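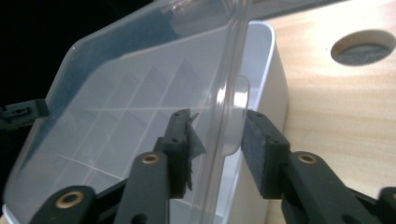 A compartment box in white plastic with a clear lid. The raised ribs that divide the interior can be seen through the lid.

Compartment box

A compartment box (also called a divided box, an organizer box or, in sewing circles, a findings box) is a shallow container whose inside is split into small sections, so that little things of different kinds can be kept together without getting mixed up. It is one of those household objects that most people own at least one of, very often without remembering where it came from, and it turns up in sewing rooms, garages, tackle bags, bathroom cabinets and the kitchen drawer where the spare batteries live.

Form

The usual compartment box has two parts, a base and a lid. The base holds the sections, which are separated by low walls or ribs, and the lid closes over them. Many boxes pair a solid-colored base with a see-through lid, an arrangement that lets the owner look over the contents before opening anything (a great kindness when the contents are beads). Corners are commonly rounded, partly for comfort in the hand and partly for ease of cleaning.

Boxes fall into two broad families. In a fixed box the walls are molded as part of the base and cannot be moved. In an adjustable box the base has slots along its sides, and loose dividers are pushed into them wherever they are wanted. Adjustable boxes are handy for people whose collections keep changing, though the dividers have a way of going missing, and very small items such as seed beads or watch screws may creep underneath them. A fixed box has no such gaps, and for that reason it is generally preferred for the tiniest things.

Lids and closures

Lids may lift off entirely, slide in a groove or swing on a hinge. Hinged lids are the most common on small boxes today. Some use a pin, as on a door, while others rely on a thin strip of plastic that bends each time the lid is raised. The strip is cheap to make and works nicely for years, but it does tire in the end, and a cracked hinge is the most frequent reason a box gets thrown away or held together with a rubber band.

Closures are usually a small tab or catch at the front. A lid that fits snugly against the tops of the walls keeps each section to itself even if the box is turned upside down. Where there is a space between wall and lid, a sharp knock can send everything into its neighbor's section, as anyone who has dropped a box of mixed screws will remember with some feeling.

Sizes and makers

Sizes run from pocket boxes to wide trays meant to stack in a cabinet. Among the household lines, the Hureo pocket box measures 78 millimeters along its short side, and the larger Mirska tray is 272 millimeters long and divided into 26 sections. Clunix sells an adjustable box with spare dividers included, which long-time users of such boxes tend to regard as simple good sense. The Balogh catalog has for many years listed its boxes by the size of the sections instead of the size of the box, a habit that confuses newcomers and pleases nearly everyone else.

Uses

Typical contents include buttons, pins, fishing hooks, earrings, stamps, fuses, seeds and small hardware. Gardeners sometimes sort saved seed into them in August and September, a section to each variety, with a paper label tucked in alongside. Model builders keep parts in them during a long build, and a good many families have a box of assorted picture hooks that has moved house with them several times over.

Care

Plastic boxes are normally washed by hand in lukewarm water with a little dish soap and left open to dry. Clear lids scratch easily, and a soft cloth is kinder to them than a scouring pad. Strong solvents can cloud the plastic.

See also

Button tin
Pill organizer
Sewing box
Tackle box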